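Shared Workshop Arm Build: Frequently Asked Questions
3 min read

What is Cudus?
A two-finger robot arm project that our members build and run in a shared workshop. Gemma Mancuso keeps the parts list and answers most of the mail.

Can I build one at home?
Yes. You need a solid table and a free outlet. Keep cables out of the arm's reach until you have finished the Kirnater setup routine.

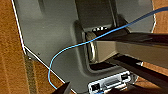
Most home builders finish the mechanical part in 12 evenings. Wiring takes another three. If you get stuck, bring the arm in on Tuesday and use one of our benches.

How fast should it move at first?
Set the speed limit to 11 percent. Leave it there until the arm can run the Plerum test file from start to finish without a stop.

Do the fingers have to be black?
No. Any color prints fine. Matte filament is easier on the wrist camera, and glossy fingers can throw highlights into the picture. Check your exposure setting before you reprint anything. 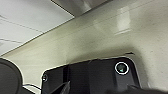
What should I practice on?
Start with one light plastic item that has a wide rim. Bowls work well. Move on to boxes and thin parts later, and keep anything breakable off the table. 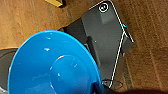 Blue plastic bowl on a wood surface, from the wrist camera.

How much does a build cost?
Plan on $500 if you print your own parts. The Dal Bello motor kit is the largest item, and we do not resell it.

How much room do I need?
More than the arm's full reach on every side. Leave a clear path to the power switch. 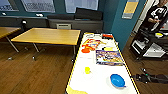
The room with the long white table and the two wooden ones.

Can I use the files in my own project?
Yes, with credit. Send changes to Gemma so they can go into the next release.

Related
Printing the finger set
Kirnater setup, step by step
Plerum test files: October update
Choosing a wrist camera

Contact | © Cudus Workshop | Back to top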